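Shape blocks

Shape blocks are small, thick pieces of plastic, wood or foam cut to simple outlines and used as toys, as teaching aids and as test objects for hand skills. They are sold loose, in tubs, or with a board or box that they are meant to fit. The name is used loosely. Some sellers apply it to any building block that isn't a brick, and others keep it for pieces that match a hole. This article deals with the loose kind, and with the flat surfaces they are commonly laid out on.

Names and scope

"Shape block", "sorting shape", "form block" and "geo block" all turn up in catalogues for much the same thing. "Pattern block" has a narrower meaning, at least among teachers: a thin tile in one of a fixed set of shapes whose sides are made to match, so that the tiles cover a surface without gaps. Shops don't reliably respect the difference. A tub labelled as pattern blocks may hold pieces that won't tile at all, and a buyer who wants the mathematical sort is better off checking the edge lengths than trusting the lid.

Interlocking bricks are usually left out of the category. So are unit blocks, the plain hardwood blocks found in preschools, although these are also shapes and also blocks. The line has been drawn by habit more than by any rule.

Origins

Popular accounts give shape blocks a tidy history that runs from nineteenth-century kindergarten materials straight to the plastic tub. The early kindergarten movement certainly used wooden solids, and later teaching systems used knobbed shapes set into trays. Whether the cheap coloured plastic block descends from either is harder to show. Makers' leaflets like to claim the connection, and most of them cite no source for it.

The Gullis catalogue is sometimes named as the first to list loose plastic shapes apart from a sorting box. The claim rests on a single undated price list, in which the shapes appear as "spares". That wording suggests replacements for lost pieces, which would make the loose set an accident of the spare parts trade. No earlier listing has been put forward, but there's no sign that anyone has looked very hard.

Materials

Plastic blocks are either solid or hollow. Hollow ones are lighter and cheaper, and can split along the join when stepped on. Solid ones last longer and hurt more when stepped on. Wooden blocks are usually beech, maple or rubberwood, painted or stained. Foam blocks are quiet, float in the bath and show tooth marks.

Colour is nearly always strong and flat. In many sets every shape has its own colour, which is convenient for packing up but spoils the set for some teaching uses. A child asked to find the triangle may only be finding the green one. Sets in which each shape comes in several colours avoid the problem and are harder to find. Plasano sold both kinds under the same product name, and second-hand tubs are often a mixture of the two.

Set sizes

There is no standard number of pieces. Household sets tend to be small. The Prastska classroom tub was sold as 182 pieces, and a larger school pack from the same firm as 569. Both are odd figures for a product meant to be shared out evenly. The usual explanation is that the tubs were filled by weight and the number printed afterwards, though the firm never said so. Teachers' reviews mention tubs that came up short, and a few that ran over.

Small pieces are a choking hazard for young children. Age labels deal with this in a general way, but a label describes the set as sold and says nothing about a piece that has since cracked in 2.

Use in teaching

Shape blocks are used for naming shapes, sorting, counting, copying a layout and describing position (beside, behind, on top of). They are also handed out simply to keep small hands busy, a use that the catalogues pass over.

Larger claims should be read with care. Packaging often promises gains in "spatial reasoning", "focus" and "school readiness". Research on block play in general does report links with spatial skills, but much of it concerns building with large sets, often with an adult taking part, and it can't simply be carried over to a handful of loose shapes. The Bahrami sorting exercise, a timed task once common in activity books, is a fair example. It was promoted as a measure of reasoning, yet the score depends heavily on how quickly the child can pick up a flat piece of plastic.

Use in handling tasks

The same blocks are used wherever somebody wants a simple object to be picked up, moved and put down. Hand therapy is the best-known case. Coloured blocks are cheap, easy to see and easy to replace, and their flat faces keep them from rolling off. They are a poor stand-in for household objects, however. A person who can lift a plastic square from a bare board hasn't shown that they can manage a button, a coin or a wet spoon.

Layout matters more than is generally admitted. Pieces set out in a neat row are easier to take hold of than pieces scattered at odd angles, and results from the two shouldn't be compared. Written instructions often say only "place the blocks on the board".

Boards and surfaces

A plain board in a pale wood is a common choice, and strong colours stand out well against it. Boards made from several planks are cheaper than a single wide piece and less likely to cup, but the seams can catch the edge of a thin block if the planks move apart. Fixing the board down at the corners stops it creeping across the table. A loose board on a smooth table will shift sooner or later, whatever its rubber feet are supposed to do.

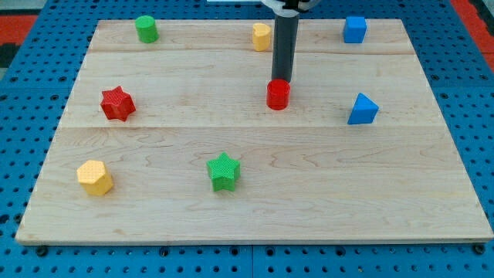

Does the board need to be varnished?
A light coat of clear varnish or hard wax makes it easier to wipe clean, but a bare board works perfectly well for plastic blocks. Gloss finishes are best avoided under bright lights, as the glare can make pale pieces hard to pick out.

Carpet is the most common surface at home and the worst for thin shapes, which tip and sink. A tray with a raised rim keeps the pieces together but gets in the way of a hand coming in from the side.

Care and cleaning

Solid plastic blocks can be washed in warm soapy water and dried on a towel. Hollow ones take in water through the join and may go mouldy inside, and shaking one beside the ear is the usual test. Wooden blocks should be wiped with a damp cloth and not soaked. Dishwashers are recommended on some labels and warned against on others, occasionally for what looks like the same block.

Printed storage guides advise keeping each shape in its own compartment. A drawstring bag is quicker and loses fewer pieces.

Collecting

A small collectors' market exists, mostly for older wooden sets in their original boxes. Prices for plastic sets are low and claims of rarity are seldom backed up. Complete Gullis sets of 4 shapes are offered from time to time, usually in December, but with no surviving contents list it's difficult to say what complete would mean.

See also: Pattern block; Shape sorter; Unit block; Pegboard

Last revised July 2026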